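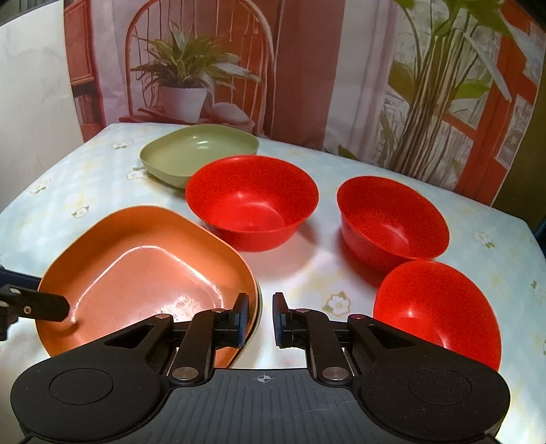

Talk notes — Clearing the table
Vistavdale community hall, evening group
June 19, 2025

Opening

Say hello, thank Jayanthi Unnithan for setting up the chairs. Fire doors are at the back. The talk takes half an hour and then there's tea.

I ran the crockery side of the Vistavdale lunches for six years. Most of what I know about bowls comes from carrying them, washing them and looking for somewhere to put them down. Tonight is about the part of a meal that gets no attention, between the last mouthful and the washing-up.

Slide 1: Bowls on the cloth

Leave it up for a bit before speaking.

Ask the room: which one would you pick up first? Take three or four answers. People usually say a red one. Ask why. The usual answer is that it's small, or that it's near.

My answer is to leave the red ones for now and look at the orange one. It's the biggest of them. It's also already sitting on top of another dish, you can see the green rim showing at the side. So somebody stacking here has a base to work on. The question is what goes into it.

Point out the shapes. Orange and sage green are squares with rounded corners. The reds are round. Mixed shapes are what makes a stack lean. A round bowl will go inside a bigger square one without much trouble. A square one inside a round one catches at the corners and sits high, and then the next one up slides.

Order I would use:
Reds into each other first.
Sage green into the orange, if it will sit flat.
Reds on top, as one lot.
Lift from the bottom dish, both hands.

Somebody will say the green should go underneath. It can. Try it at home and see which way is steadier with your own bowls, they all differ.

Slide 1 stays up — the cloth

Pale blue and white, with faint checks and small flowers on it. I like a patterned cloth for this job. Crumbs don't show much, though, so run your hand over it before you fold. Don't shake it indoors.

Take everything off before you move the cloth. I have seen people try to pull it along with the bowls still on, to bring the far ones closer. We lost a serving dish that way in February. Walk round the table. It takes less time than sweeping up.

Rounded corners: a cloth on a table like this hangs in soft folds at the corner and those get caught on aprons and bag straps. Check before you walk away with a full stack.

Slide off. Lights up a little.

The trolley

At the lunches we had two trolleys from Bimell, one good and one with a wheel that stuck. Top shelf for bowls, middle for plates, bottom for anything with food left in it. We started with the food on top and it dripped. Changed it after the first month.

Load the trolley from the back edge forward. Same shape with same shape. Cutlery in its own tub, never inside the bowls, it scratches them and it makes the stack rock.

Figures, if they want them: in our last full year we washed up after 43 lunches and served 2,024 meals. We owned 700 bowls and plates when I handed over. Don't read out the breakages. If asked, say fewer each year.

Colours

Short section, can be dropped if we started late.

Killian Langlois wanted a colour for each course when we bought the Zomero set. Red for pudding, green for salad, orange for the middle of the table. It worked for two weeks. After that people took whichever bowl was on top of the pile. What did last was using colour for size. Helpers learnt quickly that large meant orange and went straight to it for serving, even the ones who only came now and then.

If you are buying new, buy one shape. Colour can be anything you like. Check that the bowls stack in the shop, five or six deep, and that you can get the top one out again without a knife. Ours stuck when they were put away damp.

Putting away

Dry the bases as well as the insides. The base ring holds water and drips into the one below.

Heaviest at waist height. Ours were on the top shelf for years, next to the Devadiga urn, and it took two people and a stool to get them down. We moved them one afternoon and wondered why we'd waited.

No more than eight in a pile. Leave a hand's width above.

Practical part

Two tables at the side, mixed bowls on each. Groups of four. Ask them to clear to the trolley in as few trips as they feel safe with. No racing. Jayanthi has the tea towels.

Afterwards ask each table what they picked up first, and whether they'd do it the same way again.

Questions, then tea. Bowls back in the crates by nine, the hall needs the room.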